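# Black cloth

A piece of soft black fabric with a matte surface, one fold of it hanging down over a light tabletop.
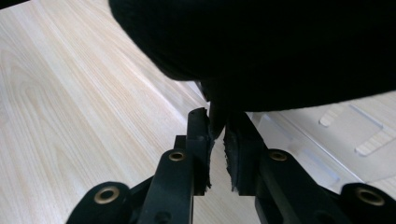
*Black fabric with a fold gripped from below.*

**Black cloth** is any textile dyed or spun to a black colour. The term covers household goods such as clothing, covers and linings, and trade goods such as stage drapes and darkroom curtains. It is grouped by finish, with matte cloth at one end and satin or polished cotton at the other.

## Appearance

Matte black cloth reflects little light. Folds and seams are harder to make out than on a pale fabric, and a garment lying in a heap can look like a single mass until it is lifted by an edge. Lint, pet hair and chalk show up clearly on it. Grey or brownish patches are usually a sign of fading, which begins at the shoulders, cuffs and creases.

## Dyeing

Early blacks were made with oak galls and iron salts, or with logwood. Both could weaken the fibre over time. Sulphur dyes came into use for cotton late in the nineteenth century and are still common in workwear. Wool and nylon are normally coloured with acid dyes, and polyester with disperse dyes. Cloth spun from fibre that was coloured before spinning holds its black better in sunlight.

## Handling and folding

Soft cloth is normally picked up by a single fold or corner and allowed to hang before it is laid flat. In folding, the piece is spread on a table, the edges are matched, and it is brought over in halves or thirds. A light-coloured table makes the outline easier to follow. Heavy pieces are turned by two people, one at each end.

The folding guide by Dean Pearce, used in the Florklow linen rooms, recommends storing black pieces inside out. Danang Hartono's later revision drops this for knitted goods, which he found kept their shape better right side out.

## Washing

Black items are washed in cold water with other dark colours and dried in shade. New pieces may release loose dye in the first few washes. Ironing is done on the reverse side or through a pressing cloth, as direct heat can leave a shine.

## Collections

The Veres textile collection holds 3,153 cloth samples, of which 602 are catalogued as black. Fabian Lüthi prepared the catalogue, last revised 5 Sep 2009. It lists 22 samples as logwood-dyed.

## See also

- Blackout curtain
- Mordant
- Velvet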